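Why I said yes to the Thursday supper group

I have been going to Deltton Fellowship since March, and until a few weeks ago I had a system. Slip in during the first song, sit near the side door, slip out during the last one. I told myself I was "getting a feel for the place." My sister called it church by stopwatch, and she had a point.

Then a woman in the row ahead turned around and asked if I'd eaten. Just that! It was noon and I hadn't, and 20 minutes later I was in a basement with a paper plate of baked ziti, signing a sheet for something called Thursday supper. I didn't read the sheet very closely.

So what is it? We meet at six at a house over on Peng Street, anywhere from a handful of us to a full living room, and we eat first and read second. The reading is short. We've been in Ruth, and we went so slowly through the first chapter that I started to feel sorry for Naomi all over again every week. Someone reads, then there's a quiet bit (I was terrible at the quiet bit), then people say what snagged on them. You can pass. I passed for the first two weeks and the sky stayed up.

What I didn't expect was how mixed it would be. I had pictured people my own age, all newly married, all with the same stroller. Instead there's a man who drives for the county and a nursing student who falls asleep on the couch with her shoes on, and one couple who have been married longer than I've been alive. The Sunday crowd is close to 200 and I knew none of them. Now I know a few of them well enough to be told when I'm being dramatic.

I should say that I grew up in a church and left it at 17, with a lot of door slamming. I'm not going to write that whole story here. But I had gotten used to thinking of faith as something I did in my own head, on walks, with no one to bring a casserole for. Walks are good. I still take them. I just never once had to forgive anybody on a walk.

The group also prays for each other by name, out loud, and the first time they got to me I stared at the rug so hard I could draw it for you now. It was a plain little prayer about my job. I thought about it all the way home — and most of Friday too.
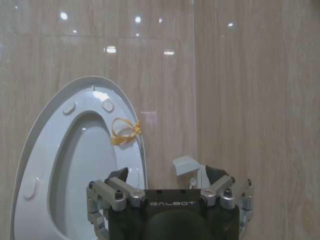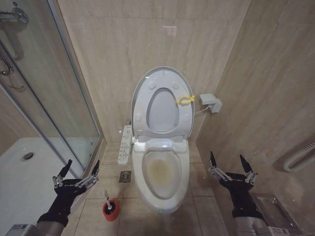

What's coming up

We finish Ruth this month and then vote on what's next. I'm lobbying for James, the nursing student wants Jonah, and the county driver says he'll read anything as long as there's pie.

There's also the Garkomura weekend, the retreat up at the lake, and I've put my name down for that too (who am I?). It's two nights in bunk beds. I have asked for a bottom bunk and bought earplugs.

If you're around Deltton and you've been doing the side door thing yourself, come on a Thursday. Bring bread if you want to bring something. We always run out of bread.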